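Landeg Board Game Table Topper, Three Months In
2/7/26

I should say at the start that I did not want a table topper. I wanted a gaming table, the kind with a sunken middle and cup holders and a price that makes you walk around the block. My dining room wanted neither. It already has a table in it, inherited, oval and too heavy to argue with, and the only way to get a second one in would be to eat standing up for the rest of my life.

So, the Landeg. It is a folding mat on a stiff backing that sits on top of the table you already own and pretends to be a better one. It comes in 3 sizes. I bought the middle one, on the theory that the small one would be a mistake and the large one would be a lifestyle.

It arrived in a flat carton with a handle punched in the side, which was thoughtful of them, although the handle tore off on the second stair. Inside were the topper, four corner rails, a bag of clips and a sheet of instructions that had clearly been very short in its original language and had stayed that way. Step one was "unfold." Step two was a drawing of a clip with an arrow pointing at another clip. There was no step three. I respect the confidence.

Setup took me 13 minutes the first time, most of it spent working out that the rails are handed. There is a left and a right, they look the same, and they will go on the wrong way if you push hard enough. I pushed hard enough. Getting one off again involved a butter knife and some language. After that I put a dot of nail polish on each left one and have had no trouble, and Landeg is welcome to that idea for free.

The surface is the reason to buy it. Cards slide across it and then come up again without you having to drag them to the edge and pry at them like a raccoon. If you have ever tried to pick up one thin card from bare varnished wood while three other people wait, you will know why I am getting sentimental. Dice land on it with a soft thud and mostly stay put. I can roll after nine at night now and the downstairs neighbor has stopped leaving her opinions on the mail shelf.

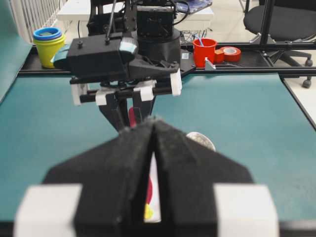
It is less good at staying flat. The fold runs right across the middle, and for the first two weeks there was a ridge there that any tall stack of tiles would lean away from, like a dog near a bathtub. The box suggests leaving it open overnight. I left it open for most of November, under a set of encyclopedias, and the ridge is now a gentle rumor. You can feel it with a fingertip if you go looking, and I went looking more than I should have.

The rails clip on around the outside and stop things rolling off. They do this well for dice and badly for elbows. One of my regulars leans when he's losing, and twice now he has leaned a rail clean off the corner and sent a bank of coins into his own lap. I can't fully blame the product for that. I can't fully blame him either, as he has been losing a lot.

As for spills: the listing calls the mat "splash ready," a phrase I have now thought about more than its author did. Water beads up and wipes away. Red wine beads up, thinks it over and goes in. There is a mark the shape of Florida near my usual seat, and I have tried dish soap, baking soda and sitting somewhere else. Beer was fine. Salsa was fine if you were quick. I was not always quick.

I had been using a Larkex roll-up mat before this, so a quick word on how they compare. The Larkex was cheaper and went in a closet without complaint, and it smelled like a new shower curtain for its whole working life. It had no rails and no backing, so it followed every bump in whatever was under it, including once a fork. The Landeg is better in every way except that it does not go in a closet. Folded up, it is a slab. Mine lives behind the couch, where it slides down at odd hours and frightens everybody.

There is also a carrying bag, sold separately for 90 dollars. I have handled the bag at a friend's place. It is a nice bag. It is not a nicer bag than a bedsheet and two bungee cords, and I say that as somebody who has carried this thing four blocks in a bedsheet and two bungee cords, in sleet, past a bus stop full of people who drew their own conclusions.

Customer service gets a mixed grade. I wrote to ask about a replacement rail after the second leaning incident, and got a reply the same day telling me how much they loved hearing from players like me. The rail took 3 weeks. It was a left one. I needed a right.

Would I buy it again? Yes, with a darker color in mind and a firmer policy on wine. If you have the space and the money for a proper table, get the table and invite me over. If you have an oval monster you can't move and a group that shows up anyway, the middle size covers enough of it for four players and a bowl of pretzels, or five players and no bowl. We tried five and a bowl. See Florida, above.

Four stars. I'd have given it the other half if the handle had made it up the stairs.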